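Memex Data Collection Working Group
Minutes, October 21, 2018
Held in the second-floor meeting room, Arnlow building
Chair: Kalliopi Ververidis
Also present: collection team, training team, one person from Semaan by phone

1. Minutes of the previous meeting
Approved with one correction. Item 4 should have read "wrist view and overhead view," not "wrist view only."

2. Count of episodes
The store now holds 1,577 kitchen episodes. Of these, 864 have passed review and can go into the next training run. The others are either waiting for review or have been sent back for a missing start or end mark. The training team asked that episodes sent back be kept in their own folder and not mixed with new ones. Agreed.

The Semaan side asked whether failed attempts are being kept. They are, with the label "fail" and a short note. The training team wants them kept even if they are not used this round.

3. Glove and fingertip coverings
The hand is being run with the black knit glove on. The operators find the bare fingers slip on smooth cups and lids. The training team's concern is that the glove changes how the hand looks in the wrist view, and that older episodes were recorded without it. There was some discussion of whether to redo the older ones. Kalliopi said no for now -- mixed appearance may help, and the point can be checked by holding out a set of each.

The pink cap on the thumb stays. Any change to a covering is to be written in the session log before the first episode of that session, even if the change is only a replacement of the same kind.

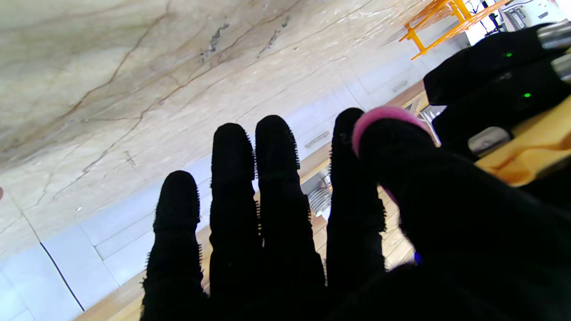 How many episodes should an operator record of one task before moving to the next?
The group settled on 30, followed by a change of object positions or a change of task. Long runs of the same task were giving near copies toward the end, and reviewers were passing them without much attention.

Knit fuzz was raised again. Loose fibers at the fingertips can show up in the wrist view. Operators may trim them between sessions but should not do so in the middle of a block.

4. Operator differences
Review shows that two of the operators move a good deal slower than the rest. The training team does not want them to speed up. What causes trouble is stopping in mid-reach, where the model learns to stop too. Operators who need to think should do it before pressing record. If a pause happens anyway, finish the episode and mark it "pause."

5. Labels
Rarnora has sent back the first batch of text labels. Most are fine. Some say "put" where the operator placed an object inside something and some say "put" where it went on top. The guide will be changed to ask for "put in" or "put on." Rarnora will relabel the batch at no charge.

The training team asked for a second label per episode, written by someone else. Left open -- depends on what Rarnora quotes.

6. Held-out set
100 reviewed episodes are to be set aside for testing and not touched. They will be picked across tasks and operators, with glove and no-glove episodes both included. The list will be locked once the training team signs off on it.

7. Other business
The session log template still has the old field for camera height. To be removed.
Semaan asked for a sample of the reviewed data in its present format. Approved.
The plan for a second kitchen was put off until February.

Actions
Kalliopi Ververidis: send Semaan the sample; ask Rarnora for a quote on second labels.
Collection team: add a coverings line to the session log; remove the camera height field; post the 30-episode rule at the operator station.
Training team: draw up the held-out list; change the label guide.

Meeting closed at 11:40.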